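2026-04-25
Hand-held demos, bag task, cont.

Started late. Gripper B had the left finger loose again, tightened it, redid the width calibration (open / closed / open, hold two secs each). Calibration file saved under the new name, old one moved to /old, please don't point anything at it.

Goal today: get bag demos up to 100 usable. Was at 19 after throwing out everything with the clock offset. Task is still pick bag, lift clear, carry, hand off or place. Standing demos only. Table demos are Gráinne's set, seperate folder.

Notes on the grasp itself. Crinkly plastic is a pain. If you close on the loose part of the bag the fingers read almost fully shut and the policy learns "shut = got it", so the width signal is useless. Close on the item, through the plastic. Go slower than feels natural in the last bit before contact. I was rushing the first batch and you can see it in the traces, big velocity spike then a stop. Tossed those.

Also keep the wrist level. Tilting up to look at what you're doing is a habit from the old rig, shows up as pitch drift in every single episode I did before lunch.
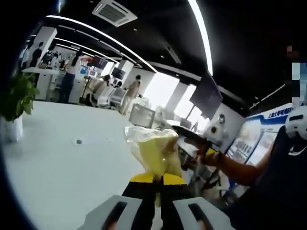

Tracking was ok for most of the afternoon. Lost it twice near the window side, too much glare and not enough features on that white floor. Same thing Borkix guys complained about in October. Fix for now: start facing the desks, move slow through the turn, end facing the desks. If the pose jumps, kill the episode right there, don't try to save it by holding still. The optimizer smears the jump over the whole trajectory and then it looks fine in the preview and isn't.

Two people collecting at once works if we don't start on the same beep. Both recorders were picking up the same sync tone and episode 607 ended up with the wrong start time. Staggered starts after that, no more trouble. Would rather have seperate tones. Ask Skorker if the firmware lets us change it, the manual is no help.

Teleop comparison: ran a short block on the Camacho arm with the same bag, leader arm in hand. Much slower per demo and I kept overshooting on the close, no feel for the plastic at all. But the joint data is clean and no tracking to lose. Gráinne thinks we should mix in a small amount of teleop for the last bit of the approach and keep hand-held for everything else. I'm not convinced, the camera height is different and we'd need to redo the crop. Worth a small test tho. She's writing the config.

Replay check: took a handful of the afternoon demos and replayed on the arm, no policy, just the retargeted path. Most of it reachable. Problem ones are where I reached out with a straight elbow at shoulder height, arm runs into its joint limit and stalls. So: stay closer in, don't stretch. Put a tape line on the floor tomorrow at max reach so we stop guessing.

Latency number for the gripper still not settled. Measured it with the Betmont script and got a different answer than the one in the config. Left the config alone. Do NOT retrain until that's sorted, a bad offset there wrecks the close timing and we'll blame the demos.

Housekeeping
- both SD cards copied to the server, checksums match, cards not wiped yet
- label field: use "bag_handoff" or "bag_place", nothing else. somebody typed "bag" on a bunch of them, fixed by hand
- battery on gripper B dies quick, swap at half
- finger pads wearing smooth on the inside edge, spares in the drawer under the printer

Count at end of day: got to 100 before filtering, so not there yet. Filter running overnight.

Next: filter results, latency, tape line, then more handoffs from the left side. Almost all of mine come in from the right. Gráinne has the rig first thing, I take it after.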